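Udevus Community Help: Undergraduate Research

Credit for summer work on a faculty research project

Ingeborg Grabner
I am a junior in psychology at Cosgrove and have been offered a place in a memory laboratory for the summer. The faculty member has asked for 123 hours of work in total. May these hours be counted toward the two-course research requirement, and must I register before the work begins?

Sugeng Santoso
Hours completed before registration are not accepted. The student submits a research agreement, signed by the faculty supervisor, to the department office. A separate ethics certificate is required where the project involves human participants, and it must be on file before any contact with them.
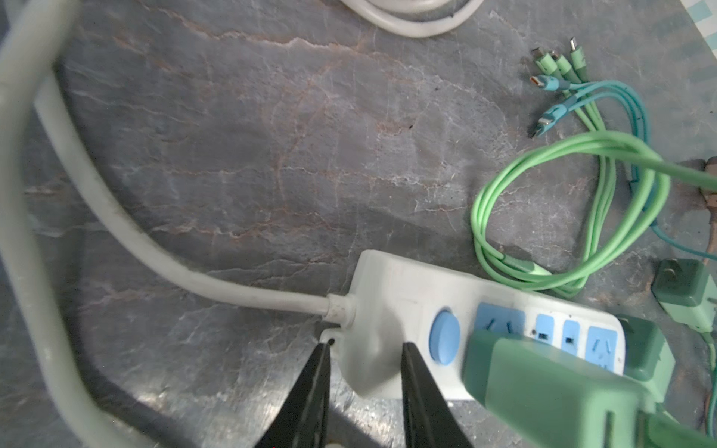
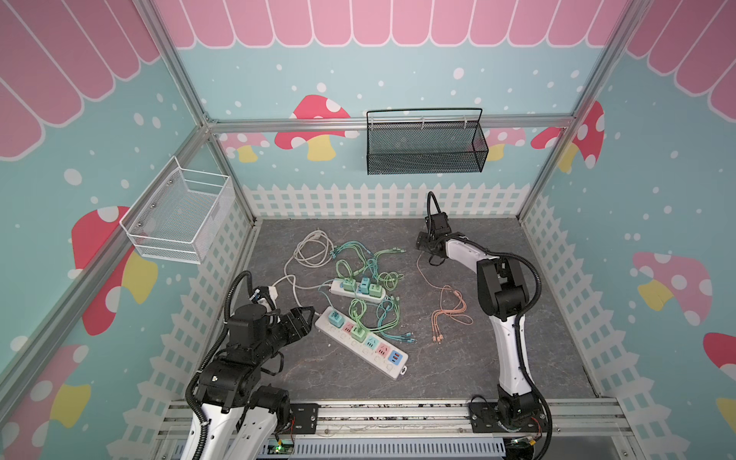 The agreement should state the expected weekly hours and the form of the final report. At nearly 9 hours a week, your total would extend beyond the summer term, so please ask your supervisor whether the remainder may be carried into the fall.

Furnstead Advising
The above is correct for credit. Paid positions follow a different procedure, and the same hours may not be used for both pay and credit.

Lustudcombe
I did mine in two terms and it was fine. Get the signature early, as my supervisor was away for most of June.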